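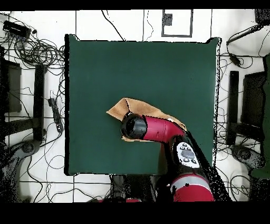 Marit Gurnell

My father kept the green board behind the dryer. When he wanted it he slid it out sideways and laid it down on the white tile in the back room, and then he got down on his knees next to it, which took longer every year.

He used it for folding. He said a table was the wrong height and a bed was too soft. The tile by itself was too cold on the hands and the cloths slid around on it. On the board they stayed put.

He had driven a route for Gellari for 25 years, delivering clean cloths to restaurants and garages and picking up the used ones. After he retired he still folded everything that way. Dish towels, pillowcases, the rag he used on the car. You laid it flat, brought the left side in, brought the right side over it, and turned up the bottom. Then you pressed it with the side of your hand and left it alone.

I moved back to Sillstead in April, after the house on Sales Road was sold. I told people it was to help him. He told people it was to help me. We each had a bedroom and we shared the bathroom, and he went to bed at nine.

The first week I did the laundry and folded it on the couch while the news was on. I put the stack on the dryer. In the morning it was all unfolded and folded again, and he was drinking his coffee.

"You could have just told me," I said.

"I didn't mind doing it."

"I minded."

He thought about that. Then he went to the back room and I heard the board come out.

There was one cloth he cared about more than the others. It was tan and felt like suede, and it had belonged to my mother. She used it on her glasses and on the piano, and when the piano went she used it on the window in the front door. It was the hardest thing in the house to fold. It grabbed at itself. If you pulled one corner straight, another one stuck up, and if you pushed that one down the whole thing bunched in the middle.

He gave me that one to learn on.

"Why not a towel?" I said.

"Anybody can fold a towel."

I knelt on the tile. The top corners of the board had started to curl and I put my palm on one of them, and it came up again when I let go. I spread the cloth as well as I could and brought the left side in. It looked all right. Then I brought the right side over and a point shot out on the left, like the ear of a dog.

"Start over," he said.

I started over. He stood in the doorway with one hand on the frame. I did it maybe ten times. My knees hurt and I told him so.

"Put something under them."

"Do you put something under yours?"

"No."

I quit after 40 minutes. I left the cloth where it was, in a heap in the middle of the board, and went out and sat in my car. I didn't drive anywhere. The radio was playing an ad for Gurnell Tire, no relation, and I listened to all of it. When I came back in, the cloth was still there. I had expected him to fix it.

It stayed on the board all the next day. We both walked around it. He got his shoes from the back room and I took the wash out and carried it to the couch, and I folded it there, the left side in and the right side over. He watched a ball game and didn't say anything about the couch.

At supper he said, "Your mother never folded it, you know."

"Never folded what?"

"That cloth. She stuffed it in the drawer. I'd fold it and she'd use it and stuff it back. We had words over it."

"Who won?"

"It was in the drawer in a ball when she went to the hospital," he said. "I left it in there a good while."

He ate his beans. I asked if he wanted more bread and he said half a slice.

Around 6 the following morning I got up for water and the light was on in the back room. He was down on the floor beside the board with a couch cushion under his knees. He had the cloth spread out. He brought the left side in, and the right side over, and a corner stuck out, and he looked at it.

"Come hold this," he said.

I got down on the other side and put two fingers on the corner. He turned up the bottom. It wasn't very square. He pressed it with the side of his hand and told me to let go, and I did, and then he needed help getting up.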